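Pekville Robotics Club — Cube Pickup Set

README

Hi! I put this together so the next bunch of students doesn't have to dig through our old notes to work out what's in the folder. It's the practice data from our club's arm project, the one we call Flokana, and you're welcome to use it for class, for your own project, or just to poke at.

What's in it

There are 300 episodes of a robot arm reaching for a small cube, picking it up and setting it down again. We drove the arm by hand for all of them (my thumbs still remember). Each episode has the wrist camera video, the joint positions and a one-line note from whoever was driving. Episodes are sorted into 4 folders, one for each part of the work surface where the cube started out.

How we recorded it

Two of us worked at a time, one driving and one placing the cube, and we swapped when somebody got cranky. The cube went down at whatever angle it landed — please don't "fix" that if you add more! A gripper that has only ever met a cube squared up to its fingers gets very confused by a corner.

The Sorden folder holds our first driving sessions and the Enache folder has the later ones, after we slowed the arm down. If you're short on time, start with Enache. The driving is a lot smoother.

On the approach, I like to get low with the fingers wide open and then sort out the sideways part. With the light blue cube turned like this and sitting over by the left finger, the arm needs to shift left before anybody thinks about closing. 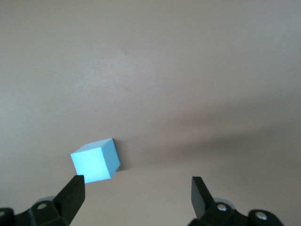
Known problems

- Soft shadows drift across the surface in plenty of episodes. My first model loved chasing them.
- Three episodes have no driver note. I left them in, the video is fine.
- Joint positions in the Sorden folder lag a little behind the video. Line them up before training!

Using it

Keep two episodes from each folder out of training so you have something fair to test on. If you record more, add your own folder and leave ours alone, and write your settings at the bottom of the notes file.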